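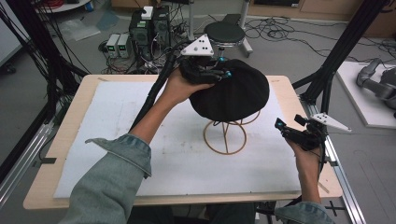

Caring for Your Beret: Your Questions Answered

We get a lot of letters and emails about berets, more than about all our other hats put together, and the same worries come up again and again. We've gathered them here with the answers we give over the counter at Nestetti. If yours isn't covered, do write to us, we're always glad to talk hats (perhaps a little too glad, as anyone who has popped in for a quick question will know).

How should I store my beret when I'm not wearing it?

On a stand, if you have the room for one. A beret is happiest sitting over something open and rounded, with the crown supported and the edge hanging freely. Simply lower it on from above and let it settle. If you haven't a stand, lay it flat on a shelf with a little tissue inside, and please don't put the winter jumpers on top of it.

Won't hanging it on a coat hook do?

For an evening, of course it will! Over a whole season, though, the weight of the cloth pulls on one small spot and you can end up with a little peak that takes some coaxing out. We see a good many of these in the spring.

What sort of stand do you recommend?

Anything open, so that air can get underneath, and smooth, so that there's nothing for the cloth to catch on. We sell the Ondby, which comes in one size and suits most heads and most berets. Run a fingertip round any stand before you use it, old or new, and rub down any rough places you find. A kitchen bowl turned upside down is perfectly good too, and I kept my own berets on pudding basins for years before I bought anything better.

Is there a right way to pick a beret up?

Take it gently by the edge, and use both hands if it's damp. Most people go for the little stalk in the middle, if there is one, and that's a shame, as it's usually the first part to work loose. When you take a beret off its stand, lift one side of the edge first and then bring the rest up and away.

My beret has arrived wrinkled. Is it faulty?

No, and please don't send it back just for that. Soft cloth creases in the post however carefully we fold it. Pop it on a stand or a bowl overnight and most of the wrinkles will drop out by themselves. For any that are left, hold the beret near the steam from a kettle (not too close, and mind your fingers) and smooth the cloth with the flat of your hand. A few soft wrinkles are part of the charm, to my mind, and a beret that looks ironed never seems quite right.

Can I iron it, then?

We'd rather you didn't. An iron leaves a shine on wool, and on black it shows terribly. If you really must, use a cool iron over a damp tea towel, and lift and press instead of sliding it about.

How do I wash it?

Look at the label first, because we stock berets in wool, cotton and one or two blends and they don't all want the same treatment. For wool, use cool water and a small drop of wool wash, swish it about, and rinse in water of the same temperature. Don't wring it. Roll it up in a clean towel and press down with your forearms to get the water out, then shape it with your hands and leave it somewhere airy. Cotton ones will put up with slightly warmer water, but they still prefer to be kept out of the tumble dryer.

Can it dry on the stand?

Once it's only just damp, yes. If it's still heavy with water, dry it flat on a towel until most of the weight has gone, and turn it over now and then. A very wet beret will sag over the sides of a stand and dry longer than it started.

How do I get fluff off a black beret?

Ah, the question we're asked most of all. A clothes brush is best, worked in one direction round from the centre. Sticky tape wrapped round your fingers does well for cat hair. Do it on a pale surface and you'll see what has come off, and also what you've missed.

It's gone tight. Can I stretch it?

A little, if it's wool. Dampen the edge, ease it outwards with your hands a bit at a time, and let it dry over something slightly larger than your head. Be patient and do it over 3 evenings if need be. If it has a leather or ribbon band inside, bring it in to us, as the stitching can go.

How do I keep moths away?

Wash or air the beret before putting it away, and brush it well, particularly round the inside edge. If you'll be storing it for the whole summer, a cotton bag is a good idea. Cedar and lavender both smell lovely and we do sell them, but a clean hat is the main thing.

Do you mend berets?

We do, and we enjoy it. Small holes can usually be darned so that you'd struggle to find them, and black is kinder than most colours in that respect. Anything bigger we send to the workshop at Trandina, and they'll let you know the cost before they begin. Repairs can take up to 62 days in the busy months, so February is a very good time to send one in if you can bear to be without it.

Do you sell the stand and the beret together?

Yes. The Crenshaw beret in black can be ordered with an Ondby stand, and they travel in the same box. Just put a note in with your order if you'd like the beret wrapped as a present and we'll see to it.

This page was last updated on January 14, 2024.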